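Gatomthorpe repair room to strip and rebuild 200 old office computers

5 Apr 2026

A repair room in Gatomthorpe has taken in 200 old desktop computers from an office clearance and plans to have half of them back in use by the end of June.

The machines came from the former Mineck insurance building on the ring road, which closed over the winter. They will be opened, cleaned and checked one at a time. Those that can be made to work will go to households on the waiting list kept by the town's library service. The rest will be taken apart and the usable parts kept.

The work is being run by Flestix, a repair and reuse group that has rented the ground floor of the old telephone exchange for the past three years. Until now it has mostly dealt with laptops brought in by residents, along with a few printers and monitors.

"Desktops are easier in most ways," said Zawadi Muriithi, who manages the workshop. "You take the side off and you can get at nearly everything. With a laptop you can spend half an hour finding the last screw."

Each computer is given a paper sheet with a number on it, and the sheet stays with it until it leaves the building. The first job is to take off the side panel and lay the case down so that the board faces up. Dust is blown out of the case and the fans, and the memory, graphics card and processor are looked over. Old thermal paste is wiped off and replaced.

Hard drives are dealt with separately. Any drive that arrives with a machine is wiped before anything else is installed on it, and a record of the wipe is clipped to the sheet. Drives that fail are drilled through and sent for scrap.
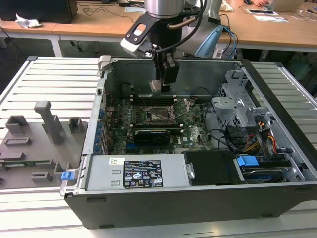 A Dell desktop tower on its side with the side panel off and the processor socket empty.

Many of the office computers arrived incomplete. Some had no processor, and others were missing memory or a drive. Muriithi said the sorting would take longer than the repairs, as parts had to be matched to boards that would accept them.

"We had one shelf of processors and another of towers without any, and of course they didn't all belong together," she said. "The supplier's list was no help. It gave the model names and very little else."

A spreadsheet now shows which processor fits which board, and parts are kept in labelled trays by type. Memory is tested in a spare machine before it goes into a tray. Power supplies are tested too, and any that give an unsteady reading are not reused.

The finished computers will have a free operating system installed, with a web browser, an office package and a video calling program. Each will be given out with a keyboard, mouse, screen and mains lead. Screens are the main shortage. The group has 28 that work and is asking local firms to come forward if they are replacing theirs.

Flestix has received a grant of £900 from the town council towards the cost of the project. Most of it will go on new solid-state drives, with the remainder set aside for thermal paste, cables and replacement batteries for the boards. The group's rent and electricity are covered by its ordinary income from paid repairs.

Teguh Pattinasarany, who teaches evening classes in computer maintenance at the adult learning centre, is bringing his students to the workshop for part of the summer term. They will work in pairs, and each pair will see a machine through from opening the case to installing the software.

He said most of the students had used computers for years and never looked inside one. "They are nervous about the processor, and that is fair enough, because the pins are easy to bend," he said. "But the drives and cards come out without much trouble. After the second machine they stop asking me whether they are allowed to touch things."

Pattinasarany learned the trade in his uncle's shop in the Kurtuluş district of Istanbul, where he spent two years after leaving school. He moved to Gatomthorpe to work for a printing firm and began teaching when it closed.

The first 100 computers are due to be ready by the end of June. They will be handed out from the library's meeting room, and people collecting one can stay for a short session on setting it up. No date has been given for the second half, which will depend on how many sound boards are left once the first machines are finished.

Anyone wishing to go on the waiting list should ask at the library desk. Applicants need to show proof of an address in the town – a council tax bill or a tenancy letter will do – and only one computer will be given to each household. Schools and clubs are being asked to wait until the household list has been cleared.

Donations of working screens, keyboards and mice can be left at the workshop on weekday afternoons. The group cannot accept tube televisions, damaged batteries or printers for the time being. Larger donations should be arranged by telephone first, as the loading door at the back of the building is shared with the carpet shop and is often blocked in the mornings.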